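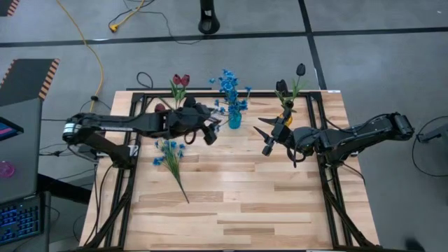 Asen Community Hall – Table & Flower Club

Keeping Artificial Flowers Looking Fresh (and What to Stand Them In)

I have been fussing with artificial flowers for more years than I care to add up, and I still get asked the same things at the hall: how do you get the dust off, how do you stop them flopping, and do they have to look so, well, artificial? They don't! Most of what makes a silk or plastic stem look tired is dust, a bad bend and the wrong vase, and all of those can be put right at the kitchen table in an afternoon with a pot of coffee at your elbow.

Start by giving yourself plenty of room. I like a bare wooden table, because stems slide around easily on it and you can lay a whole bunch down flat while you make up your mind. Push the finished vases to the back and keep the front clear for working. If you try to arrange flowers on a table that still has the mail and the breakfast dishes on it, you'll end up with a leaf in the butter (I have done it).

Dusting comes next. A soft paintbrush is my favorite tool for this, the kind sold for watercolors, and you work from the middle of the bloom out to the tips. Tulips are a breeze, being closed up like little cups, but anything ruffled holds dust down in the folds and wants a bit of patience. For the stubborn stuff, use a hair dryer on the cool setting and hold it at arm's length. Never the hot setting! I lost a very nice peony that way, and the petals went as curly as bacon.

If they need a proper wash, try one leaf first in cool water with a drop of dish soap, then wait 10 minutes and see if any color has come off on a white cloth. If the cloth stays clean, go ahead and swish the heads gently and lay them on a towel. Don't stand them in the vase damp. Water runs down the stem and sits in the bottom, and with clear glass you'll be looking at that cloudy ring all winter.

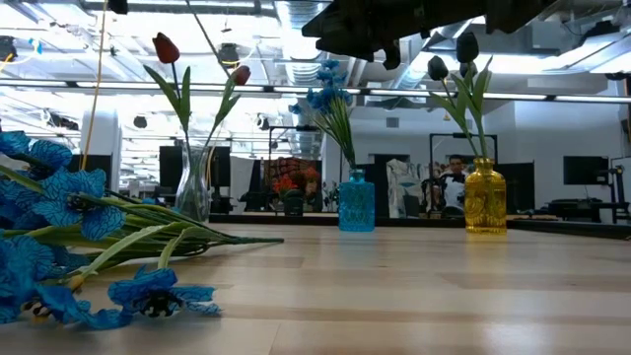 Page last changed: 6 Jul 2021

Now for the vases, which is the part I could talk about all day. Colored glass is a great friend to the artificial flower. A squat turquoise bottle under a spray of small blue florets looks as if the two grew up together, and it hides the ends of the stems, too. Amber is lovely wherever it can catch the light. Clear glass suits a pair of red tulips very nicely, but remember that every inch of stem is on show, so wipe the stems down and tuck away any bare wire before they go in.

A narrow neck does half the work for you. Two tulips will stay put in one without any foam or marbles, and you can let one stand tall and bend the other out to the side a little, the way real ones do when they've been in the house a few days. Make the bend with your thumbs, slowly, over a stretch of stem. A sharp kink never comes out again, whatever the package tells you.

Big blooms on long stems are a different matter. Valbona Kneževič, who taught me most of this, used to lay hers flat on the table and look at them for a good while before she chose a vase, and she was right to take her time. A heavy bunch in a light little bottle will tip over the minute somebody shuts a door.

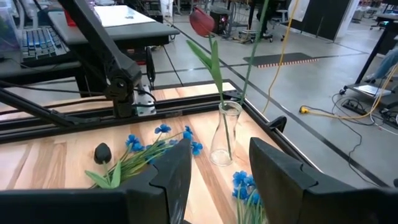

If you love the bottle and won't give it up, drop a handful of clean gravel in the bottom, or take out a few stems until it stands steady. I usually try it with three and see how it looks before I add any more. Pull the leaves apart as well, since they come pressed together from the store, and curve the broad ones outward a touch.

When you put things away for the season, wrap the heads loosely in tissue and lay them in a long box with nothing on top. I do mine in May, when there's something real to cut in the yard.

Filed under: Around the House, Flowers, Cleaning
4 comments | 10 shares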